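Towels and linen, the Trostby flat

Updated July 8, 2019

Lourenço Guerreiro and I spent the spring sorting out the linen for the flat at Trostby, and a few people asked to see how we fold and store it. The pages in this gallery go cupboard by cupboard. This one covers the bath and hand towels. Bedding has its own page, and so do the tea towels, which live in the kitchen and are folded flat.

We used to fold everything in quarters and stack it. The stacks leaned, and whoever wanted a towel from the bottom pulled the rest out with it. Lourenço had seen towels rolled at a guest house in December and suggested we try it. We bought two shelf inserts from Clalla, size 293, and they fit the airing cupboard with a small gap at the back.

**Rolling**

Lay the towel out on a clean table and smooth it from the middle. Fold it lengthways, bring the long edges level, then start from a short end. The first turn needs to be tight. After that the towel more or less follows, and you only have to keep the sides straight.

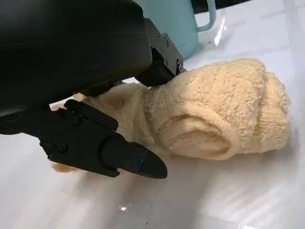 Thick terry makes a fat roll, so we fold the bath towels lengthways twice and the hand towels once. If the roll comes out cone-shaped, undo it and start again from the short end. It can't be pulled straight afterwards. Leave the loose end underneath when you put it down, and it will stay shut without a band or a ribbon.

A hard, smooth table is better than a bed for this. On a bed the towel sinks and the roll goes slack.

**Colours**

Pale yellow is for the main bathroom and white is for the guest room. The yellow ones are from Pandey, order 3149, in case anyone wants to match them. They have faded a little and we don't mind. Dark towels are kept apart and washed on their own.

**On the shelf**

Rolls go in with the ends facing out, bath towels below and hand towels above. New washing goes in on the left and we take from the right. Face cloths are too small to roll well, so they are folded and kept in a Muveo box, lid off, on the top shelf.

**Washing**

Warm wash, half the usual powder, no softener. Shake each towel before it goes on the line. They must be fully dry before rolling or the middle will smell. In bad weather we leave them over the rail for another night.

The bedding page is next. The curtains will be added once the hems are done.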